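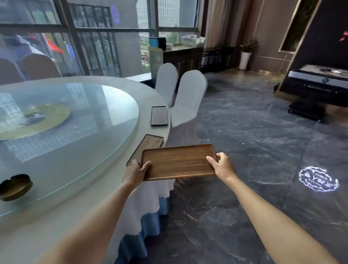 I have now been asked to "share" my dinner in every new restaurant within walking distance of my flat, and I would like to know who decided this was a treat.

The speech is always the same. Have you eaten with us before? No? Well, the plates are designed for sharing, they come out when they're ready, and we suggest three or four each. At Grisen, which opened in September, I timed this talk against the one I got at Clikora in the spring and could have swapped the waiters over.

Sharing is supposed to be generous and old. Families do it, whole countries do it, and I have no quarrel with any of them. A big pot of stew put down among six people is shared food. Three croquettes put down among four people is a maths problem, and somebody polite goes home hungry.

My friend Corina Radu thinks I'm being mean. She says small plates let you try more of the menu. I've heard this a lot and I'm still not sure what is being claimed. At Indby we tried seven things and I had two mouthfuls of the only one I liked. The bill came to 44 pounds a head. A main course and a pudding at the old place on that corner used to cost me 35, with potatoes, and the potatoes were mine.

Then there is "when they're ready". Ready for whom? The lamb arrives first, the bread arrives after the dip has gone, and a bowl of leaves turns up while you are putting your coat on. I can see how this suits a kitchen. I can't see how it suits me, and I notice that the price hasn't dropped to make up for it.

Engelbert Reisinger, who cooked in hotels for most of his working life, told me the portion is the easiest thing in the building to shrink. Change the price of a steak and people write letters. Cut it into five slices, fan them out on a saucer and they take photographs.

I don't expect the fashion to end soon. But I'd like one restaurant near me to try a starter, a main and a pudding, in that order, for each person. I'd book tomorrow, and I would still let Corina have a chip.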